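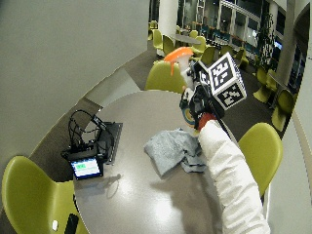 Break room tables: spray and wipe, or spray the cloth?

Forum: Office Upkeep > Furniture and Surfaces

pikstead_fm
We have round gray tables in the open seating area, with green molded chairs. I wipe them down after lunch with a spray bottle and a cloth. By 3 in the afternoon the overhead lights are on them and every swirl shows. The tables are clean, they just look smeared. Same bottle with the orange trigger, same cloths we have used since we moved in. What are you all doing differently?

Edgars Paju
Too much product. Two sprays is enough for a round table that size. Spray the cloth, fold it in four, wipe edge to edge in straight lines and turn to a dry side for the last pass. If you wipe in circles you get circles.

gluepot
Disagree on spraying the cloth. Dried coffee needs to sit wet for a minute or it just gets pushed around. Spray the table, wait, then wipe. I do 30 seconds for crumbs and fingerprints and longer for anything sticky.

Edgars Paju
Fine for coffee. He asked about streaks. I am not misting a whole tabletop with a screen and cables sitting on it.

gluepot
Then move the stuff first.

Edgars Paju
I don't touch cables. I wipe up to them and go back later.

pikstead_fm
I have been cleaning the open half and leaving the rest, so maybe I should stop spraying the top altogether.

momeck22
What do you wash the cloths with? We had the same haze on 15 tables at the Lennox building and it was fabric softener. It stays in the cloth and goes right onto the surface. Wash them with plain detergent, no dryer sheets, and throw out the oldest ones.

pikstead_fm
They go in with the kitchen towels, and yes, there is softener in that load. I will try a separate wash.

Alaric Pennington
Also check how strong your mix is. If you refill from concentrate, people tend to pour by eye. I had a night crew using double what the label said. Rinse the tables once with plain water and a clean cloth before you change anything else or you will be wiping old residue for weeks.

gluepot
Agree with the rinse. Still say spray the table.

momeck22
How do you do the chairs? We have 172 of the molded kind and the seats hold dust where they curve up at the back.

Alaric Pennington
Damp cloth, same mix, once a week. Legs once a month. Put them back under the table after the seat is dry or the next person gets a wet surprise.

pikstead_fm
Update. Rinsed three tables with water and used new cloths with no softener. Two look fine under the lights. The third still has a dull patch near the middle. Any ideas on that one?

Edgars Paju
Could be wear in the finish. Try the rinse again before you give up on it.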